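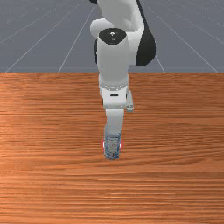
Prodetti Tabletop Rule Pack

A rule pack and scene set for simulated pick-and-place work
Version update 12/25/20

If you run a simulated arm over a simulated table, you already have a pile of unwritten rules. Where the marker goes. How far the fingers may drop before the run is called off. Whether a fallen bottle is a failure or just a harder start. The Prodetti Tabletop Rule Pack writes those down, and then checks them for you on every run, and we are so happy with how this version came out!

The pack has 59 rules. Each one is a short text file with a plain sentence at the top and the check under it, so the person who sets lab policy and the person who writes the code are reading the same page. Change a number, save, run again. You can switch off any rule you like, but the run log will show that it was off. We went back and forth on that one for most of June and we still think it was the right call.

What the rules cover

Start state. Every run opens with a written record of arm pose, gripper opening, object pose and marker position. Starting with the fingers open and clear of the table is the default — you can set your own clearance.

Approach. Speed limits are split in two: travel and final descent. The default descent limit is 40 mm per second, and the pack flags any run that goes over it, even by a single step.

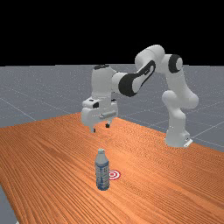 The descent limit begins at a height you choose, measured from the tabletop and never from the object. That keeps a tall bottle and a short can under the same rule, and it means you can swap objects without touching the safety settings. If you do want a limit per object, there's a field for it in the object sheet.

Markers. A target marker is treated as flat and untouchable by physics. It can be seen by the cameras or hidden from them, and the rule pack makes you say which. Please fill this in! We've read too many result tables where it was left to guesswork.

Object state. Upright, on its side, or unknown. A bottle lying down is allowed as a start state as long as the record says so, and it gets its own line in the results instead of being averaged in with the upright runs.
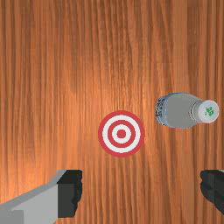

Nelly Quintero wrote to us that the object state rule was the one her group fought over, and the one they'd now keep if they could only keep one. Their old scores mixed both starts together, she said, and splitting them changed which grasp planner they picked. She also asked for a fourth state, "leaning," and we're working on it.

Stops. Three kinds: soft, hard and reviewer. A soft stop holds the pose, a hard stop ends the run, and a reviewer stop saves everything and waits for a person. Joint limits and table contact are hard stops out of the box. We'd leave them that way, even in simulation, where it's tempting to let the arm plow through the wood and carry on. Habits travel from the simulator to the real cell.

Repeat runs. A result needs 300 runs before the pack will print a summary. You can still see the raw logs before then.

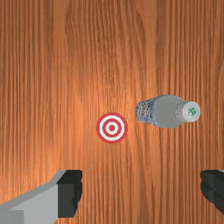

Bottle on its side, marker clear, fingers open.

What you get

The 59 rules, with a change log
129 start scenes, each with its own record
Object sheets for bottles and cans
Usia log viewer, single-seat license
Hồ scene editor plug-in
Printable sign-off sheet, one page

Good to know

The pack is a practice guide with checks attached. It doesn't replace a risk assessment for a physical robot, and passing every rule doesn't certify anything. If you're moving from simulation to hardware, do the assessment first and use our sign-off sheet as a cover page for it — there's a box for the document number.

Camera views from overhead, from the side and from near the gripper are all supported. Name your views before the first run, since renaming them later breaks the link to older logs. (Sorry. Fix planned.)

Works with Virnham bench controllers in simulation mode. Older Virnham project files need to be opened and saved once in the editor before the rules will load.

Updates are free for the life of the version. Rule suggestions are very welcome, and the best ones come with a log attached.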